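June, past eleven at night

Spent the evening on the bread box. It came out of Despina Pavlović's house with the rest of her late uncle's kitchen, and she gave it to me on the understanding that I'd stop admiring it out loud. Cream plastic, brown see-through roll-top, very much the sort of thing my grandmother would have kept rubber bands in.

Haris says I overpaid, considering I paid nothing. He has views on bread. He keeps his in the freezer, like evidence.

I had meant to put it on the counter by the Kemer toaster, where it fits if I give up the toaster. The other candidate is the top of the fridge, a place I can reach on tiptoe and in a good mood. I opened and shut the lid more times than a grown woman should and moved no nearer to a decision. Also priced a new one from Vamness, 133 dollars, bamboo, no personality. Closed the tab.
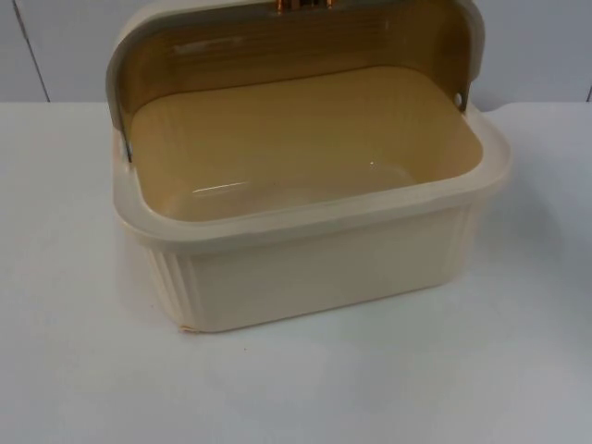
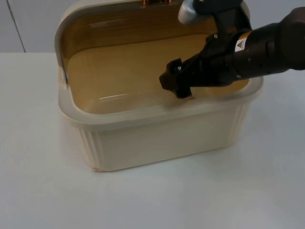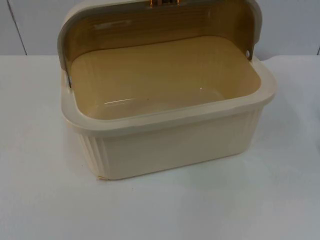 Tall white panels, each with a small pen mark:
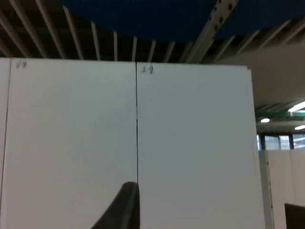

So it's the counter, probably, and the toaster can go live with the waffle iron. I still have to buy bread. The Ristić bakery shuts at two and I have never once been awake and dressed in the right order to get the seeded loaf. Tomorrow I'll try. If they're out I suppose I could keep onions in it, though Despina would hear of it somehow.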